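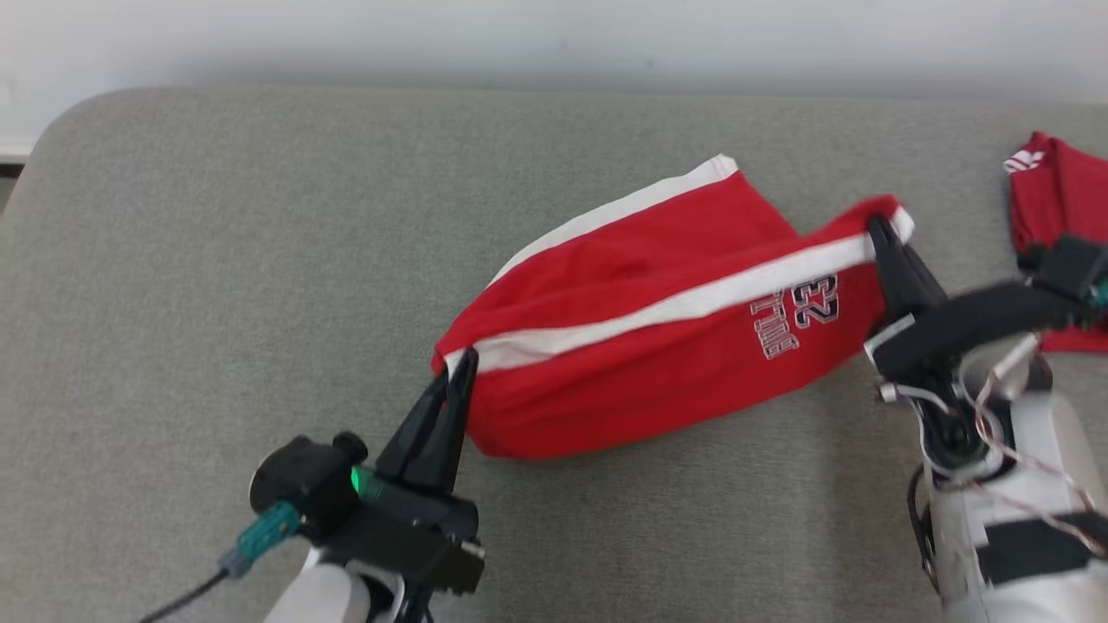
The couch is where laundry goes to be dealt with later. I've lived in five houses and it was true in every one of them. You bring the clean stuff in, you drop it on the nearest soft flat thing, and there it sits until somebody wants to watch television.

I raise this because the home organising people have found us again. With everyone stuck indoors, my inbox is full of them. The latest is a course called Odonari, which promises to change my relationship with clothing in 21 days. My sister-in-law, Elsa Peltonen, signed up and forwarded me the first week of lessons, and I read them all, which is more than she did.

Lesson one says that every garment should be folded on a "dedicated surface", firm, at hip height, cleared of everything else. Lesson two sells you the surface. It's made by Komwood and it's a board with legs. I already own a board with legs. It's called the kitchen table, and it has breakfast on it.

So I fold on the couch, like everybody I know. It's too low and it's too soft, and my back has opinions by the end of the basket. But a grey couch shows up a red pair of shorts very nicely, and you can sit down halfway through. I've yet to hear a convincing argument that a T-shirt folded at hip height is any flatter by the time it's been rummaged past in a drawer.

Sports gear is where the whole theory comes unstuck. The method in lesson four is the usual one: halves, thirds, stand it on its edge like a file in a cabinet. Try that with slippery team shorts. Try it with anything that has a big number and lettering printed on it. The print is stiff and the cloth around it isn't, so the fold goes where the print wants it to go. You line up the side stripes, feel pleased with yourself, let go, and the thing relaxes into a heap. The lesson uses a cream cotton jumper for its demonstration. Of course it does. A cream cotton jumper would fold itself if you left it alone.

My neighbour Malachy Geraghty has three kids in basketball and doesn't fold any of it. Tops in one tub, shorts in another, socks wherever socks end up. He's done it that way for years and the kids still turn up dressed. When I told him about the 21 days he asked what happened on day 22, and I had to admit the brochure was silent on that.

I'll be fair. I do think there's something in folding. A shirt with a collar needs it. Sheets need it, if the cupboard door is ever going to shut. And I like the job itself, more than I let on — a warm basket, the radio, nobody asking me for anything. Elsa says that's the real point of the course, and that I'm being a grump. Maybe. But I had that already, on the couch, for nothing.

What I object to is the idea that a pile of clean clothes is a sign of some deeper trouble. Lesson six calls it "visual debt". It's washing. It's clean, it's dry, and half of it will be back on somebody's body by the weekend. If it bothers you, fold it. If there's only one pair of shorts left at the bottom, roll them up and throw them in the drawer, and don't let anyone charge you for a board.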